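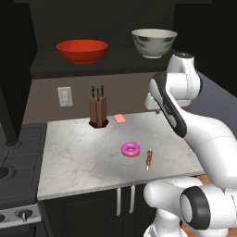 The red bowl and the blue and white one, side by side on the top shelf.

About us

Hello, and welcome to Kushnir! We're a small cookery school in Beltport, up the hill from the harbour, and I'm the one who answers the phone, writes these pages and teaches most of the weekday classes. If you've rung us and heard a timer going off in the background, that was me.

I didn't set out to run a school. I cooked in other people's kitchens for years, mostly hotels, and the bit I liked best was showing the new starters how to do things (how to joint a chicken, how to rescue a sauce, when to leave a sauce alone). Then a former bakery came up for rent in Beltport and I went to look at it one wet October morning, just out of nosiness. I signed for it that same week. My bank manager was less excited than I was.

The name gets asked about a lot. Kushnir was my grandmother's surname before she married, and she taught me to make dumplings standing on a chair at her table in Skendetthorpe. She never weighed a thing. I do weigh things, and so will you, at least until your hands know what the dough should feel like. Her dumplings are still the first thing we make on the beginners' course, with potato and fried onion, and people still go home with far too many of them.

So, what do we do? The main thing is our evening course, which runs for 5 weeks and covers bread, pastry, stocks and soups, a proper roast and something sweet to finish. There are never more than 8 people in a class. I tried it with more once and spent the whole night squeezing past elbows! We also run Saturday workshops, which change with whatever I'm keen on at the time. Lately that's been pickles and flatbreads, and there's a fish day coming once I've agreed a price with the boats.

Then there are the children's mornings in the school holidays. Ages 8 and up, please, and send them in clothes you don't mind about. They learn to use a real knife properly and slowly, and they make their own lunch and eat it, even the ones who told me at the door that they don't like onions.

A class costs £65, and that covers all the ingredients, an apron to borrow and tea all evening. If that's a stretch, do get in touch, as we keep 4 places a term at half price and I don't ask for any paperwork. You're very welcome to come on your own, too. Most people do, and by the time the dough is resting they're all chatting away.

We buy our flour from the mill at Prostdale, which is a lovely drive out if you've got the afternoon. The veg comes from the Beltport market, and that's why the menu sometimes changes on the day. I know that annoys the planners among you (sorry!), but I'd sooner cook the good leeks than the sad courgettes I'd promised.

Parking is awful, so take the bus if you can and get off at the chapel. There's one step at the front and a flat way in round the side, so just tell me when you book and I'll have the gate open. Allergies the same: tell me early and I'll work the recipes round you.

Our next open afternoon is Sun 29 December. Drop in between two and five, have some soup and ask me anything you like about the courses. There'll be bread as well, if I get up in time.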